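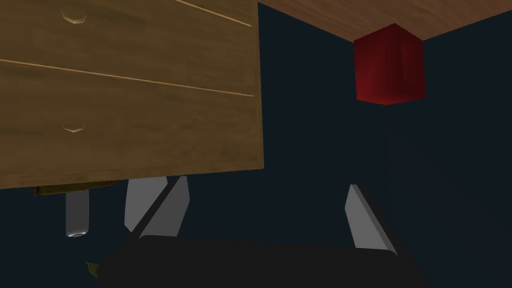

¿Cómo se mezcla el sonido de una película rodada casi por completo en exteriores? Se parte del sonido directo, se limpia toma por toma y solo se doblan las frases que no se entienden, explica Adeel Memon, montador de sonido de "Malard".

El largometraje, producido por Tundwood, se rodó en abril en la costa de Rurnham, con viento casi constante. Memon recibió 1.246 tomas de diálogo y descartó las que tenían saturación en el micrófono de corbata. "De las restantes usamos la pértiga como pista principal -- la corbata entra solo cuando el actor da la espalda", detalla.

El doblaje posterior se limitó a 11 frases. Según Memon, la actriz protagonista las grabó de pie y con el mismo abrigo del rodaje. "El roce de la tela forma parte de la voz. Si se elimina, el corte se oye".

Los ambientes proceden de un archivo propio de más de 3.000 registros. Para las escenas del faro se combinaron cuatro capas, filtradas por debajo de 50 hercios. La música, compuesta después del montaje, ocupa el registro medio y calla durante los diálogos.

Memon trabaja ahora en "Khokhar", un drama de interiores. "El problema ahí es la reverberación de las habitaciones", señala. La mezcla está prevista en la misma sala.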